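Robot Software, Part 2: From Camera to Motion
Notes for week 6, bin picking
Prepared by Chie Tanabe, with corrections from Kwadwo Quaye

In the last lecture we treated perception and planning as two separate boxes. This week we study what passes between them. Please read section 4 of the Lekatance manual before the lab on Saturday, because the message names in these notes are the same.

1. The pipeline

The loop has four stages: segment, propose, check, execute. The segmenter takes a depth picture and gives one mask for each object it believes in. The proposer gives grasp candidates for every mask, with a score between 0 and 1. The checker removes each candidate where the arm or the fingers would touch a wall. Only then does the planner receive a goal.

Students often put the check before the scoring. It is permitted, but then you spend collision time on grasps which had no chance from the beginning.

2. Objects which overlap

A soft toy whose tip rests over the rim of a bowl is a difficult case. The depth changes little where the two meet, so the segmenter may join them into one mask. The proposer then finds a "center" which belongs to neither object. An object lying against the wall, like the green dinosaur at the right, gives the other typical difficulty: the mask is good, but many candidates fail in the check.

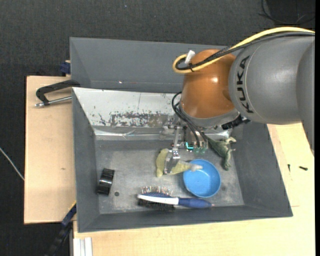
Why do we not simply choose the candidate with the highest score?
The score says only how well the fingers fit the local surface. It knows nothing about the path of the arm, so the best grasp can be one that the arm cannot reach without collision. We therefore sort by score and take the first candidate that passes the check and has a valid plan.

3. Reading the log

Nesma Abdel Rahman collected the log for the exercise. It contains 3,156 candidates. The checker accepted 3,020 and rejected 146. Add these two numbers before you continue. They give 10 too many, and the reason is a retry that was written twice under different identifiers. Find the repeated entries and remove them.

4. Exercise

a) Write a function that returns rejected candidates grouped by the wall they would touch.
b) Change the safety margin to 18 mm and run the checker again. Report what changes.
c) Explain in one paragraph where you would detect a joined mask, and which stage should repair it.

Send your answers to Kwadwo in one file.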